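Datasets / Manipulation / Data cards

Zaltent Packets: handheld gripper demonstrations with soft food packaging

Version 1.2, updated September

Summary

Zaltent Packets is a set of short human demonstrations recorded with a hand-held gripper. In each one, a person picks up a packaged food item from a tabletop, moves it, and puts it down. The set was collected at the Wendness lab to train and test grasping policies on thin, flexible, glossy packages. It contains 3,000 episodes in the main release and a separate held-out split, described below.

The set is a companion to Zaltent Boxes, which covers rigid cartons. The two share a file layout and can be loaded together. They don't share an action scale; see "Known problems".

Intended use

- Imitation learning for single-arm pick and place.
- Pretraining of visual encoders on close-range gripper views.
- Testing grasp selection on items that bend, fold or slip.

The set is a poor match for force control work. There is no force or torque channel, and grip force can't be recovered from the finger width on soft packages. It should also not be used to train product recognition. Brands and flavors are unevenly represented, and we did not label them.

Collection setup

Recording was done in ordinary office rooms, on desks and tables that were in use for other work at other times of day. We did not build a booth. Background clutter, cabling, chairs and neighboring desks were left as they were. Lighting was whatever the room had, and collectors were told not to correct it between episodes. In some sessions a plain white sheet was laid on the table, covering it partly or fully, to vary the surface under the items.

The gripper is the Deson unit, revision B, with parallel fingers and a camera mounted so that the fingers are always in view along the bottom of the picture. Finger width is read by an encoder in the handle. Pose comes from visual-inertial tracking and is resampled to the camera clock.

Items are dried and snack foods in flexible packaging: clear sealed bags with printed labels, foil-type snack bags, small sachets, and flat pouches. Many have Chinese text on them. They were bought from local grocery stores in several trips, so the item mix drifts slowly over the course of the set. Packages were not opened. An item was retired when a seal failed or the bag was creased badly enough to change how it could be picked up.
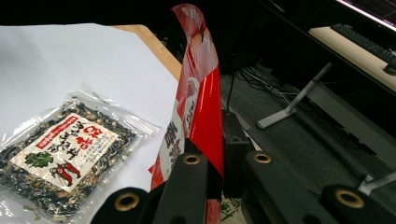

Collectors were free to choose the grasp. The written instructions asked only that the item be held securely before it left the table and that it be released under control. In practice three grasp types cover almost everything: across the narrow edge, across a corner, and a pinch of the top seal. The grasp type is stored per episode in the field grasp_type and was assigned after recording by a second person. Where the two passes of labeling disagreed, the value is "mixed".

Task definitions

pick_place: Pick up the named item and place it inside the marked target area. Orientation at release is free.

stand_up: Pick up a bag lying flat, turn it upright, hold it, then lower it. The bag does not need to stay standing after release.

clear_pair: Two items start close together or partly overlapping. Move one without moving the other by more than a small amount. Contact with the second item is allowed and is not marked as a failure.

sort_bin: Move items one by one into two containers according to package type. These are long episodes and are stored as a single file each. Sub-episode boundaries are given in segments.json.

Collectors and sessions

Nine people collected data, identified only by a numeric ID. Each was given a practice session, which is not part of the release. A session lasted 15 minutes at most, followed by a break, to limit the drift in technique that shows up when people get tired. Item order within a session was drawn at random before the start. Starting positions were not scripted; the collector dropped or placed items by hand and recorded from there.

Collectors differ visibly in speed. If you train on the whole set without resampling, the two fastest people contribute fewer steps per episode and the slowest person is overweighted in step count. The field collector_id is provided so that this can be balanced.

File layout

Each episode is a folder containing:

video.mp4: gripper camera view
pose.csv: position and quaternion, one row per video time step
width.csv: finger opening in millimeters
meta.json: task name, item ID, collector ID, room ID, surface, outcome
segments.json: present for sort_bin only

Pose is given in the frame of the first time step of the episode. There is no shared world frame between episodes, even for those recorded back to back in the same room. Quaternions are stored scalar-last. The z axis points out along the fingers.

The surface field takes one of the values bare, sheet_full, sheet_partial, mat. It was filled in at the start of each session and was not changed if the sheet moved during the session. Treat sheet_full and sheet_partial as loosely separated.

Splits

train: all sessions from the main rooms, minus the validation sessions
val: whole sessions, never single episodes, drawn from the same rooms
test_items: 24 items that do not appear in train or val
test_room: one room that does not appear anywhere else

test_items and test_room are distributed separately and are not counted in the episode total above. Please don't move episodes between splits. Results on a custom split should be reported as such, with the episode list.

Filtering

The following were removed before release:

- Episodes where tracking was lost and did not come back.
- Episodes shorter than one second of motion.
- Episodes in which a person's face, or a screen with readable private content, was visible. Screens that are unreadable at the recorded resolution were kept.
- Repeated recordings caused by a double press of the start button.

Failed grasps were kept. The outcome field is one of success, retry, drop, abort. "Retry" means the item was eventually placed after at least one slip or missed grasp in the same episode. For behavior cloning we use success and retry together. Leaving out retry lowered performance on the clear bags in our own tests and made little difference on the rest.

Known problems

Glare. Glossy film produces bright highlights that move with the camera. In rooms with overhead tubes these can hide the edge of a clear bag completely. We left them in.

Action scale. Width in this set is the full opening between fingers. In Zaltent Boxes it is the travel of one finger. The loader option unify_width handles the conversion. It is off by default so that old configs keep working.

Clock offset. Sessions from room 4 have a small fixed lag between width and video. It was measured after the release of version 1.0 and corrected in 1.1. Anyone still holding a copy of 1.0 should replace it.

Item IDs. Two flavors of the same snack were logged under one ID for part of the collection. They have the same size and package shape. We merged them instead of guessing.

Left-handed use. Only one collector is left-handed. Approach directions from the right side of the table are thin in the data, and policies trained on it tend to take the long way around when an item lies close to the right edge.

Loading

Install the reader with the Boutros toolkit, then:

from boutros.data import open_set
ds = open_set("zaltent_packets", split="train", unify_width=True)
ep = ds[0]
print(ep.task, ep.outcome, len(ep.width))

Video is decoded on access. For training, run boutros-cache first; it writes resized frames to local disk and is much faster on anything but very small batches. The cache is keyed on image size and version, so an upgrade to a new version will rebuild it. Old caches are not deleted and have to be cleared by hand.

Baseline

The baseline config in configs/packets_base.yaml trains a policy that takes the last two camera images and the current width, and predicts a short chunk of relative poses and widths. It is meant as a check that the data loads and trains correctly and has not been tuned. Checkpoints are not included in this release.

When running the policy on an arm, mount the same fingers and camera position as the handheld unit. Small changes in camera angle hurt more than we expected, mostly in the last few centimeters before contact, where the finger position in the image carries most of the information. The mounting drawing is in hardware/mount_b.pdf.

Changes

1.2: Added surface field. Merged the duplicate item ID. Rebuilt segments.json for all sort_bin episodes.
1.1: Corrected clock offset in room 4. Added test_room.
1.0: First release.

License and contact

Data is released for research use under the terms in LICENSE. Package artwork and product names remain the property of their owners. Report broken episodes through the issue tracker, with the episode ID and the version number from VERSION.txt.

Filed under: robot learning, grasping, soft packaging, handheld capture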